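Teaching a robot by hand: your questions, my answers
Last updated 30/03/2021 by Carys Jenkins

Hello! I look after the demonstration sessions at Briko, and these are the things people ask me before their first go.

Do I need to be able to code?
Not a bit. You move the arms, the robot records what you did, and Emlyn Meredith worries about the software (he likes it, leave him to it). If you can do the washing up you've got all the background you need.

What will I be teaching it?
Kitchen jobs, mostly. New people start with the dish rack: you get the gripper over it, fingers open, and practise lining up before you touch anything.

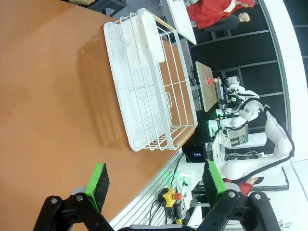

Fingers open, dish rack ahead.

By hand or by remote?
You'll try both! By hand means you take hold of the arm and lead it through the job. By remote means you sit at the controls and the arm copies you. I find leading it by hand easier for slow, fiddly bits, but my shoulders know all about it after nine goes.

How hard should I grip?
Less than you think.

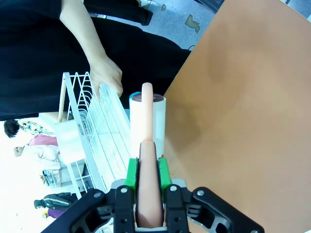
Grip is the thing I nag people about most, and I was dreadful at it myself. Beginners squeeze as if the thing might run away. Go for a hold like this one, with the green pads either side of the thick part and the slim end pointing straight up, and then stop closing. Long, smooth things can twist if you catch them too near one end, so take your time choosing the spot.

Can somebody help me during a demonstration?
Yes, and please ask. Agree who's doing what first, and say out loud when you're about to move.
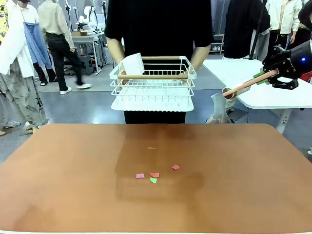 Helpers get bored, bless them, and a bored helper drifts into the arm's path. Ask yours to stay on the far side of the table, like the person in black holding the rack in both hands, with the gripper coming in from the side. Small bits such as those coloured paper scraps can stay on the table if they're part of your task. If they aren't, sweep them up before you record.

What if I make a mess of it?
Stop, tell me or Cadi Maddocks, and we'll mark that take as a bad one. Two duff takes in a row and I'd have a cup of tea.

How long is a session?
Three hours, with two breaks. Bring flat shoes and a jumper.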